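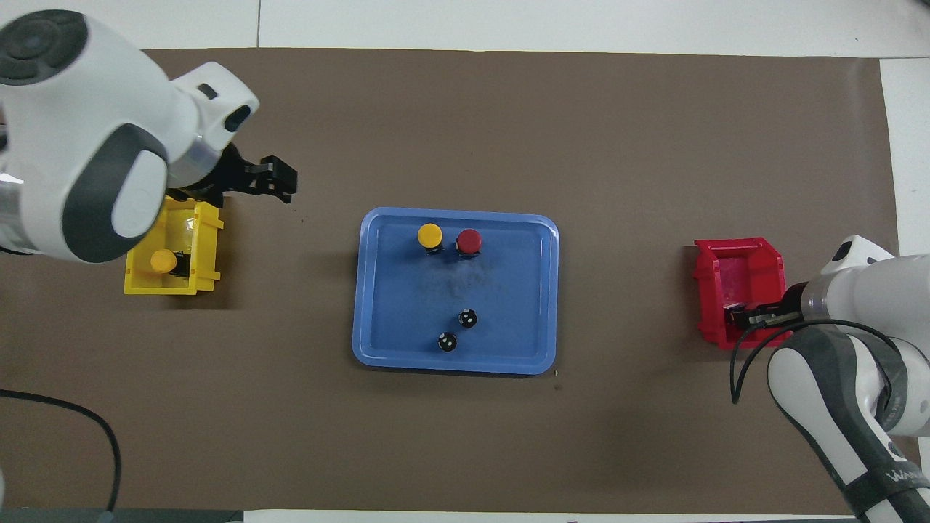

Startseite / Werkstatt & Tisch / Unterlagen

Arwood Tischunterlage Remeo, Kraftpapier auf Rolle

199 Bogen, perforiert, ungebleicht
Artikelnummer: Remeo 53
Auf Lager, Versand in 5 Werktagen

Wer einmal einen ganzen Nachmittag lang Kleberreste von einer Tischplatte gekratzt hat, der weiß, warum wir an dieser Unterlage so hängen! Die Remeo liegt bei uns selbst auf jedem Packtisch, und auch zu Hause kommt sie ständig zum Einsatz: beim Basteln mit den Enkeln, beim Umtopfen, beim Schuheputzen und im Dezember natürlich beim Plätzchenverzieren (Zuckerguss, Sie kennen das).

Das Papier ist kräftig genug, dass man darauf auch mal mit dem Bleistift anzeichnen oder eine Skizze machen kann. Einfach abreißen, glattstreichen, fertig. Frisch von der Rolle wellt es sich anfangs ein wenig. Am besten rollen Sie den Bogen kurz gegen die Wickelrichtung auf, dann liegt er schön flach.

Unser Kollege Arben Hodžić schneidet sich die Bögen übrigens gern auf halbe Breite zu und kommt so doppelt so weit. Eine stumpfe Schere tut es dafür auch.

Gut zu wissen
Nicht für heiße Töpfe geeignet
Trocken und liegend lagern
Unbeschichtet, gehört nach Gebrauch sauber ins Altpapier

Dazu passt
Wandhalter Drimier mit Abreißkante
Klebeband Tipoki, wieder ablösbar, 7 Rollen im Karton

Fragen zu Sondermaßen beantwortet Ihnen Paora Brunton aus unserem Kundendienst, gern auch telefonisch.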